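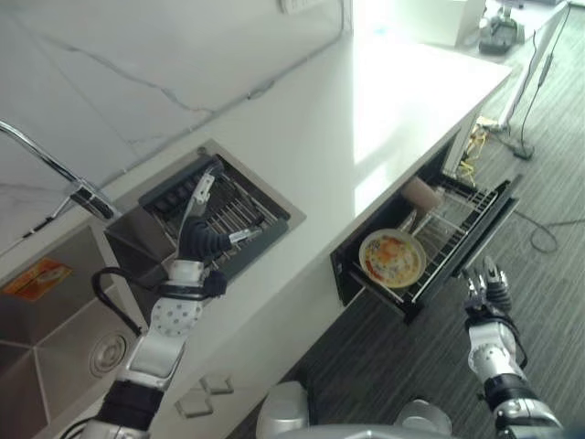 Gruvlow – new EP, anyone heard it yet?

divura_fan
Up on their page since this morning. 5 tracks, the last one is 7 minutes long and mostly harmonium. Had it on twice in the kitchen already. Loads better than the album imo

tapehiss
Listened on the bus. Track 2 is great, the rest sounds like demos. Vocals so low in the mix I couldnt make out a word of the chorus

divura_fan
Thats how they've always done it though?? First single was the same

tapehiss
First single you could hear the words. This is mud

nonby_road
Got the vinyl at the Nonby show in April, they had a box of them on the merch table. Sounds a lot clearer than the stream. Bass is proper warm. Only 400 pressed so dont hang about

oldcrate
400 is silly. Same as last time, all gone in a day and then up to silly money on resale. Just press more

nonby_road
They're paying for it themselves, the label dropped out before the album. Not sure what you want them to do

oldcrate
Preorders. Polák did it that way, everyone who wanted one got one

quietloud
Polák took preorders and I waited seven months for mine. With a bent sleeve. No thanks

oldcrate
Mine was fine

tapehiss
Anyway. Is the fiddle on track 4 the same player as on the Divura record? Sounds like the same sort of bowing, really scratchy on the low notes

divura_fan
Think so, sleeve should say. nonby_road can you look?

nonby_road
At work, will check tonight

quietloud
Gave it a go. Sorry but the long one does nothing for me. Four minutes of drone then the tune turns up and its just the verse from track 2 slowed down

divura_fan
Thats the point of it, its a reprise

quietloud
Then call it a reprise. I'd have ended on track 4

tapehiss
Agree with quietloud. Track 4 is the closer

nonby_road
Back home. Sleeve only lists the band, and "strings recorded at Divura's place". So probably yes but it doesnt give a name. Also the running order on the vinyl is different – the long one has side B to itself

divura_fan
Oh that makes way more sense

tapehiss
Right so why isnt the stream in that order

oldcrate
Any left on the merch table do you know? Asking for me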